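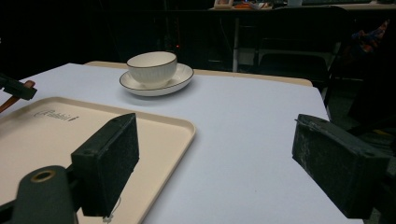

OTLEY, May 26, 2020

Shuzhen Qiu buys cups for a living. Her shop on the main street in Otley sells secondhand tableware, most of it from house clearances, and she has run it for 6 years. The shop has been closed to walk-in customers this spring, so we talked by phone while she wrapped orders.

She did not set out to sell china. She was a bookkeeper at Zalewska, a catering supply company, and part of her job was to write off stock that came back chipped or short of a piece. Much of it went in the trash.

"I'd see a good saucer go out because the cup was broken," she said. "I asked if I could take some home. Then I had 200 saucers in the spare room and my husband wanted to know what the plan was."

The plan, at first, was a stall at the Saturday market. She sold single saucers for people who had broken one and wanted the set complete again. That is still a large part of the business. Customers send her a photo of the mark on the bottom of a plate, and she goes looking. When we spoke she had a waiting list of 55 requests.

"Most of them are for ordinary patterns," she said. "It's what somebody's mother had in the kitchen. The fancy sets were kept in a cabinet and hardly used, so they turn up whole. The everyday ones got broken."

The shop stock now comes to 3000 pieces, and she keeps a record of all of it in paper ledgers. She tried a computer program called Jusness for one winter and went back to paper. "I could never find the right box to type the pattern in," she said. "In the ledger I just draw it."

I asked what she looks at first when a crate comes in. She said she runs a finger around each rim before she looks at anything else. Small chips are easier to feel than to see. Then she taps the side with a knuckle and listens. A sound cup rings, and a cracked one makes a flat noise. She does this with the radio off.

Stains bother her less. Tea marks usually come out with an overnight soak in baking soda and warm water. She will not use bleach on anything with fine cracks in the glaze, and she tells customers the same. Metal trim should stay out of the microwave, and she would keep any old set out of the dishwasher.

Most orders this month have gone by mail, which she had avoided until now. She wraps every piece twice and stands plates on edge in the box. "Flat is how they break," she said. Two parcels have arrived damaged since March, both of them teapots. She has stopped mailing teapots.

Her own kitchen shelf is mixed. She drinks coffee from a brown mug with the name Pornum printed on it, which came in a box of odds and ends. She has asked other dealers whether Pornum was a cafe or a hotel and has not found out.

She hopes to open the door again in the summer, with fewer people inside at a time. The aisles are narrow and she may move one of the dressers out to the back. Before that she has a clearance to collect, a farmhouse where the family has told her there are four dinner services in the attic.

"It's usually two and a box of lids," she said.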